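4.3 Recording a demonstration by remote control

Read section 4.2 (homing and torque check) before you begin. The steps below apply to the two-arm Cesstead cell with Justar leader handles.

1. Switch on the controller and wait for the self-test to finish.
2. Open the Mitamix recorder and select New Task. Enter a task name of up to 57 characters.
3. Place the items and bins on the tabletop within reach of both arms.
4. Move both leader handles to the rest position, then press Link. The arms align with the handles at reduced speed.

CAUTION: Keep hands off the tabletop while the arms align. Press the stop button if an arm moves in an unexpected direction.
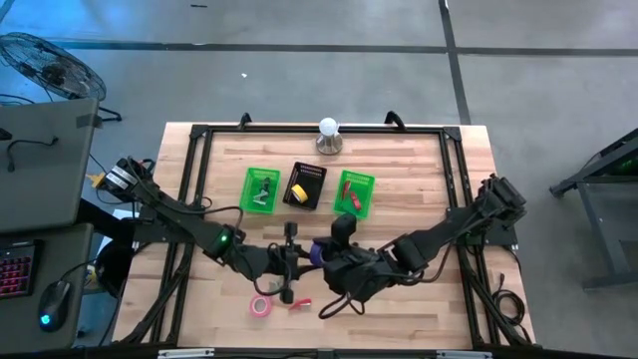

Grip height is the most common source of unusable recordings. Close the gripper slowly and stop as soon as the item is held. A roll of tape, such as the purple one in the right gripper, should be taken with the fingers pointing down where possible. Keep the second gripper clear until the item has been lifted – two grippers working close together near the center of the table can trigger the collision limit.

5. Press Record. Wait for the tone before moving either handle.
6. Perform the task at an even pace. Pauses longer than 7 seconds are marked as idle time and trimmed.
7. Press Stop, then choose Keep or Discard.
8. Return the items to new positions and repeat from step 5 until 11 recordings have been kept.

NOTE: Do not change the gripper force setting between recordings of the same task. The default value is 750 in the Kļaviņa drive menu.

NOTE: Check that arm cables hang free before each session. For cable routing, see section 2.6.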